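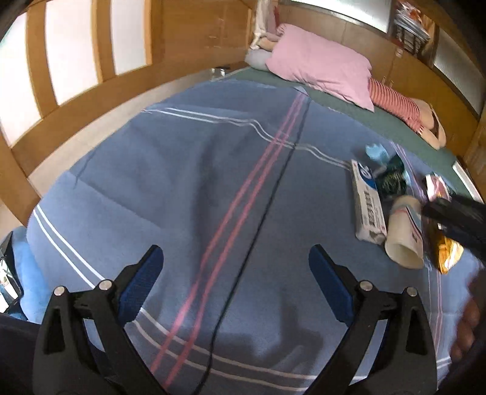

Two gripper jaws over a striped bed sheet, with wrappers, a cup and a long white box off to the right. Which of these would you trust a robot to pick up?

When the Robot Says "Got It!" and It Doesn't
by Raghda Aoun

You have probably watched a video of a robot tidying a bedroom. It rolls in, picks up a sock, drops it in a basket and rolls off again. Music plays. Everybody claps.

I have watched a lot of those videos too, and I always want to see the ones they left out. How many socks fell on the floor first? Did anyone have to run in and help? Was the sock put there specially, in the one spot where the robot could reach it?

This page is about a robot called Ulis that was supposed to clear small things off beds. It went wrong, and the way it went wrong is much more interesting than the video.

What Ulis was supposed to do

Ulis was built by a small company called Prokutari. It had one arm, and at the end of the arm were two jaws with soft pads. The jaws closed on a thing, the arm lifted it, and the jaws opened again over a bin.

Prokutari said Ulis had done 600 pickups in a row without a mistake. That sounds terrific. But when somebody gives you a big number, ask where it came from. All 600 pickups were done in the company's own workshop, on a flat table with a plain white cover. Most of the things it picked up were boxes and blocks.

Do you keep boxes and blocks on a plain white table? I don't. My bed has wrinkles, and last night it had half a cracker on it.

What happened in May

In May, Ulis was tried out in an apartment in a town called Kositz. The family had agreed to leave the bed just as it was, with wrappers and bits and pieces lying about on it.

The first thing Ulis went for was a box. Jaws closed, arm up, box in the bin. Good.

The second thing was a shiny candy wrapper. The jaws closed. The arm went up. The jaws opened over the bin, and nothing fell out. On the screen, though, Ulis put a green check mark next to "wrapper." It thought the job was done!

The wrapper was still on the bed.

Then it got worse. Ulis went for another wrapper, and this time the pads pinched a fold of the sheet as well. The arm went up and the sheet went up with it, like a tent. A cup that had been left on the sheet rolled off the bed and hit the floor. Luckily it was empty. The arm kept pulling until a man named Tùng Lưu pushed the stop button.

Nobody was hurt. Nobody was on the bed, either, and that was one of the rules for the test. I think it was the best rule they had.

So what went wrong?

Tùng's job was to find out. He came up with three problems, and the company only wanted to talk about the first one.

Problem one: shiny stuff. Ulis looked for things with a camera. A shiny wrapper bounces light around, so one side of it looks bright white and the other side looks dark. Tilt your head and the bright patch moves. Ulis could not tell where the wrapper stopped and the sheet began. Stripes on a sheet can make this harder, because the edge of a stripe can look a lot like the edge of a thing.

Problem two: soft stuff. A table stays put when you press on it. A bed sinks. When the jaws came down, the mattress dipped and the sheet bunched up between the pads. You can try this yourself. Put a gum wrapper on your bed, close your eyes, and pick it up with just your finger and thumb. Did you get some sheet too? Your skin noticed right away, and you let go. Ulis had no skin.

Problem three: the green check mark. This is the one that bothers me. How did Ulis decide that it had picked something up? It checked whether the jaws had closed and the arm had gone up. If both were true, it wrote down "picked up." It never looked in the bin, and it never looked back at the bed.

Imagine your teacher asks if you did your homework, and you say yes because you opened your backpack and sat at your desk. You did both of those things! The homework still isn't done.

Back to that big number

Now think about the 600 pickups again. Who was counting them?

Ulis was.

When Tùng asked about this, the company went back and watched its own workshop recordings. It found 50 pickups where the robot had said yes and the jaws were empty. People had missed them, because the screen was full of green check marks and everyone was looking at the screen.

Does that mean the company lied? I don't think so. I think they believed their robot, and they liked what it was telling them. That happens to grown-ups quite a lot.

What they changed

Prokutari made some fixes. Ulis now takes a picture of the bed before it reaches and another one after, and compares them. If the wrapper is still there, there is no check mark. The arm also measures how hard it is pulling. A candy wrapper weighs almost nothing, so if the arm feels a strong tug, it must stop and open its jaws.

The company says the new Ulis gets it right 90 times out of 100. I wrote back and asked: On whose bed? With what kind of sheet? Who did the counting? They have answered the first question so far. (It was a bed in their workshop. They bought one.)

There is also a second group, at a lab named Perić, that plans to test the new Ulis without any help from the company. They want to do over 2,000 pickups on messy beds, with a person writing down every result by hand. It sounds very boring. I will believe their number more than the other one.

Questions to ask about any robot video

Was the video sped up? Look at people or clocks in the background.
Is it one long video, or lots of little pieces stuck together?
Who decided that it worked, a person or the robot?
Was it tried in a place the robot had never been before?
What happens if it grabs the wrong thing? Where is the stop button, and who is standing next to it?

Try it at home

You need a pair of kitchen tongs, a bed, and a grown-up who says it's okay. Put out a small box, a crumpled wrapper, a paper cup lying on its side and a flat piece of paper. Pick each one up with the tongs without touching the sheet. Have a friend sit with their back to you. After each try, tell your friend "got it" or "missed."

Now do it again with your own eyes shut, and say "got it" whenever you feel the tongs close. Let your friend turn around this time and keep a second list. Compare what you said with what your friend saw.

Words to know

Gripper: the part of a robot that holds things.
Sensor: a part that measures something, such as light or how hard the arm is pulling.
False success: when a machine reports that a job worked and it didn't.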